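La alerta que llega tarde también es una alerta
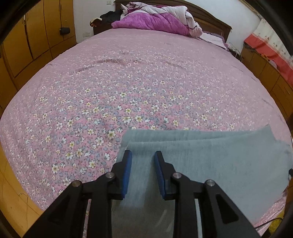
Ainhoa Echevarría me escribió enseguida, después de la columna anterior: que para qué queremos sirenas en Ostdale si el volcán lleva callado desde que vivía su abuela, y que cada simulacro solo sirve para asustar a los críos y vaciar la panadería a media mañana.

Bueno. No estoy de acuerdo, y lo digo rápido porque tengo que entregar esto antes de comer.

Callado no es apagado. La ladera norte se ha hinchado 21 milímetros desde mayo, según los clinómetros de la estación de Britard. ¿Es mucho? Depende. Puede ser agua caliente moviéndose, puede ser magma, puede quedarse en nada. Los que saben dicen que no lo saben, y a mi eso me tranquiliza más que un político diciendo que todo está controlado.

Lo del miedo. El último simulacro fue un martes, a las once. De los 1.451 vecinos empadronados salió a la calle casi la mitad. El resto, en casa con la tele puesta. La sirena del puerto sonó bien. La de arriba, la del barrio alto, tardó 28 minutos. Veintiocho. Con una colada piroclástica eso es como no tener sirena, y justo ahí arriba están las casas más próximas al cráter.

Gonzalo Goicoechea propone mandar el aviso al móvil y quitar los altavoces, que son caros y se oxidan con la sal. Vale, el móvil. ¿Y de noche? ¿Y mi tía, que lo apaga a las diez y lo mete en un cajón? Yo pondría las dos cosas. Redundancia, que suena a gasto tonto hasta que se cae la antena.

Y la carretera. Una sola, dos carriles, y pasa por el barranco. Con ceniza mojada no frena ni un tractor. De eso en el pleno, ni palabra. Se habló media hora del color de los carteles de evacuación. Naranja, al final.

No pido gran cosa. Que arreglen la sirena de arriba. Que publiquen los datos de deformación cada semana, aunque sean aburridos, sobre todo cuando sean aburridos. Que el próxmo ensayo sea de madrugada, sin avisar del día.

A Ainhoa le contesté que lo de la panadería tiene razón, que lo hagan con ella cerrada. Del resto seguimos discutiendo.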